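Cell Technician, Two-Arm Snack Cell (part-time, 15 hours a week)

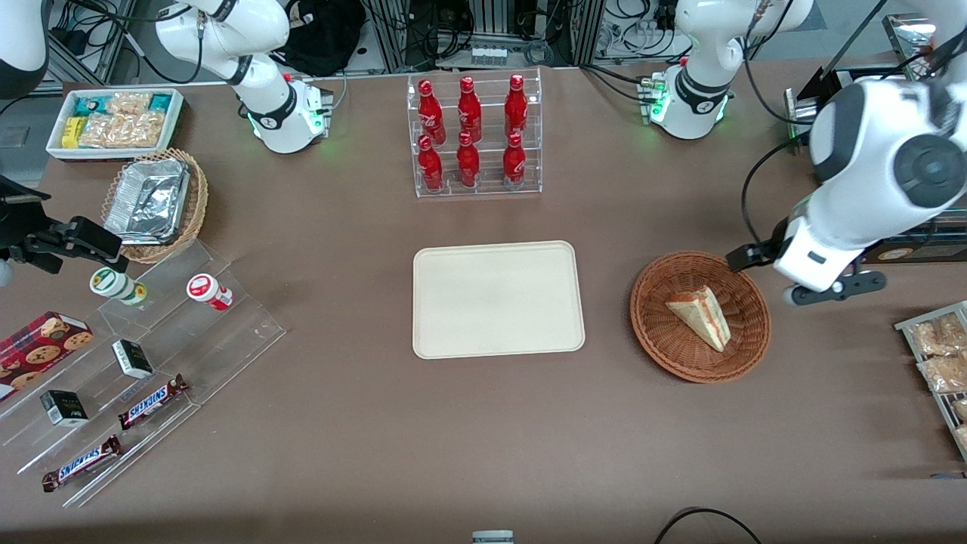 The two-arm cell with drinks rack, trays and baskets set out.

Flarneck is hiring one person to look after one machine. We are saying it that way because the last time we advertised, we got 80 applications, and most of them talked about the future of automation. This job is about grippers, bolts, cables and a table that has to be set the same way every morning.

The cell is two white arms mounted at the back of a table, each with a black parallel gripper. They pick snacks and drinks and put them on a serving tray. On a good day they do this well. On a bad day somebody has nudged a base, or moved a rack the width of a thumb, and we lose the morning arguing about software. We would like to hire someone whose first thought is to check the table.

What the work is

Start-up checks on both arms before the first run, including the mounting bolts, the joint caps and the full travel of each gripper.
Cleaning and squaring the gripper fingers, and replacing the pads when they wear.
Setting racks, trays and baskets to the layout sheet, then correcting the layout sheet when it is wrong. It is wrong more often than we like.
Routing and tying down cables. The area behind the table needs work and we know it.
Keeping a fault log that another person can read.

You will not be writing control code. If a fault needs code, you write it up and pass it to Zixuan Qiu, who runs the cell and will be your manager.

Who should apply

We want someone who has kept a real machine running for a living. Packaging lines, vending repair, bakery equipment, print shops and bike shops all count. A degree doesn't hurt, but we have stopped asking for one. You should own up to your own mistakes in a log, and you should be hard to impress. The vendor manual from Corance says the arms hold their calibration between services. We have our doubts — so should you.

Please don't apply if you mainly want to train models. We have people for that, and they are the ones who move the racks.

Terms

Fifteen hours a week, mornings, on site at our Poduval Street workshop. The pay is $42 an hour. The contract runs through August. It may be renewed, but we can't promise that and we won't hint at it in the interview.

How to apply

Send a résumé and one page on a fault you traced that turned out to have a dull cause. Skip the cover letter. Applications close 17th January. Short-listed people will spend a paid hour at the cell with Zixuan and be asked what they would fix first.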